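Home Programs Student Work Library News Contact

Search this site Enter keywords Go

Student Project Report
Reducing Food Waste in the Destport Campus Dining Hall
Submitted Mar 27, 2019

Summary

This report presents the findings of a student project on plate waste in the main dining hall at the Destport campus. The project measured the amount of food left on trays at lunch, asked diners why they left it, and tested two small changes to the way lunch is served. Plate waste fell during the trial. The report recommends that one of the changes be kept and that the other be tried again in a different form.

Background

The Destport dining hall serves lunch to students and staff throughout the teaching year. Food is prepared in the hall kitchen, with bread and desserts delivered by Sosell. Until this project, the kitchen kept records of food that was prepared and not served, but no record was kept of food that was served and not eaten. Kitchen staff believed that the second amount was larger, and the project was set up in part to find out whether this was true.

An earlier student report from the Rivas campus looked at the same question but relied on a survey alone. Its authors noted that diners tended to report less waste than staff observed at the tray return. For this reason the present project used weighing as its main method and the survey as a supporting one.

Method

Weighing began in January, after the first week of term, when attendance had settled. Scraps from the tray return were sorted into bins for starches, vegetables, meat and fish, bread, and desserts. Liquids were drained and were not weighed. Napkins and packaging were removed by hand. Each bin was weighed at the close of lunch, and the weight was divided by the number of meals recorded at the register.

The first stage lasted 20 serving days and involved no change to the menu or to the serving line. The second stage lasted seven serving days. During that stage, starches were offered in two portion sizes at the same price, and bread was moved from the start of the line to a table near the seating area.

A short written survey was handed out at the end of the first stage. It was returned by 64 diners. The questions covered portion size, taste, time available for lunch, and whether the diner had known what was in the dish before choosing it.

Findings

Starches made up the largest share of plate waste in the first stage. Rice was left more often than potatoes, and pasta was left least. Vegetables came second, with wide differences from one day to the next. Meat and fish were rarely left in any quantity.

Food served and not eaten did weigh more than food prepared and not served, as the kitchen staff had expected.

In the survey, the reason given most often was that the portion was too large. Lack of time was the next most common answer. Few diners said that they disliked the taste, although some added comments about overcooked vegetables late in the lunch period.

During the second stage, starch waste per meal dropped on every serving day. The smaller portion was chosen by almost half of the diners who took a starch. Bread waste changed very little. Several diners returned to the bread table more than once, and part of what they took was left on their trays. 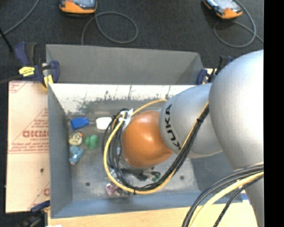
Department of Applied Sciences, Destport Campus

Limits of the Study

The second stage was short, and the menu cycle was not completed within it. Rice was served less often than in the first stage, and this may account for part of the drop in starch waste. The weighing also did not include food carried out of the hall. The survey was answered by those willing to stop at the exit and should not be taken to stand for all diners.

Cost was not studied in detail. The kitchen provided purchase prices for starches and vegetables only, and the prices for items delivered by Sosell were not available to the project group.

Recommendations

The two portion sizes for starches should be kept through the end of the teaching year. Signs at the serving line should state clearly that both sizes are offered, as some diners were unaware of the choice.

Bread should be returned to the serving line or offered in smaller pieces at the separate table. A further trial is needed before a permanent arrangement is made.

Vegetables should be cooked in smaller batches during the second half of lunch, where staffing allows.

Weighing should be repeated for a full menu cycle. The Sinbridge campus has a dining hall of similar layout and could carry out the same measurements, using the recording sheet in Appendix B.

Appendices

Appendix A: Survey form
Appendix B: Daily recording sheet
Appendix C: Sorting instructions for the tray return

Contact the Department | Copyright 2019 Destport Campus | Back to top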